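The Brunadska Desk Shelf

Honey finish, dark gray metal frame
Item no. 1538
In stock, ships from our Stendton workshop

I'll tell you how this one started. I had a desk I liked and nowhere on it to put my elbows. Everything I owned had crept in from the edges (cables, cups, three kinds of tape, a plant I was keeping alive mostly by accident) and I kept telling myself I'd buy a bigger desk. Then Kimie Kaneko, who does our drawings, came by one afternoon in October and said the desk was fine, I just needed to go up. She sketched a shelf on the back of a packing slip and we had a rough one screwed together before dinner!

The Brunadska is a wooden shelf that sits over the back of your desk on its own metal frame. You get a second level for all the stuff you want to keep but don't want to move every time you write a check, and the desktop underneath stays yours. We sell the shelf by itself or as a set with the matching desk, and most folks go for the set, I think mainly for the frame. It's the same dark gray all the way through, and it looks like one piece of furniture when it's up.

The wood gets a honey-colored finish that Ottavio Lo Presti mixes for us. He's picky about it. I once asked him for something a bit paler and he sent me the same honey again with a note saying "better." He was right, so I stopped asking.

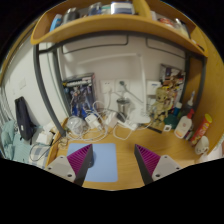
A shelf is only as good as what it lets you get away with, and I say that as a person who can't throw out a box. The small stuff goes up top, and whatever you like looking at can stay at eye level when you're sitting down. Model kits are the big one for our customers, judging by the mail I get. With the boxed kit standing up against the wall, that blue and white robot on the cover is half the decoration already, and I'd leave it right there under the shelf with the lamp and the little tree-creature for company. The white cables are still a tangle, I know, I know. We sell a cable tray (scroll down a little) and I really should push it harder. But look at the wood by the light blue mouse pad, bare and ready for a notebook, and that's the part of the desk I care about most.

What I like about it

The height. I can get a lamp in under there without playing Tetris, and my coffee too.

You can still reach your outlets. There's no back panel, so if your plugs come out of the wall above the desktop you won't have to crawl around or cut a hole in anything.

It wipes clean. A damp cloth does it. Please don't use the lemon spray, it leaves a film on Ottavio's finish and then I have to hear about it.

What I'd warn you about

It's a two-person job to put together. The shelf isn't terribly heavy but it's long, and you'll want a friend on the other end while you get the first bolts in. I did it alone once and scraped the wall on both sides.

Measure your wall first, please! If you have a window sill that sticks out, the frame wants to sit a little forward of it, and then you lose some depth on the desk.

And it isn't meant for a big monitor up top. Put that on the desktop where it belongs. Books, boxes, speakers, plants in a saucer, all fine.

In the box

Shelf, frame, bolts, hex key, felt pads for the feet, and a little bottle of touch-up finish. The instructions are 2 pages, with Kimie's drawings, and they're good ones.

Goes well with

Husent cable tray, item no. 2348. Clips under the back of the desk and hides most of your cords. Dark gray, same as the frame.

Kermani desk mat. Wool felt, for people who find bare wood cold on the wrists. It comes rolled up, so give it a day or so under some books to flatten out.

Shipping and returns

Orders leave the workshop within 15 days. If we're running behind I'll email you myself. Send it back if you don't like it, just keep the carton, because finding another one that long is a real pain. If a part shows up scratched, mail me a photo with your order number and I'll get a new one out to you.

Page updated 3 Jan 2023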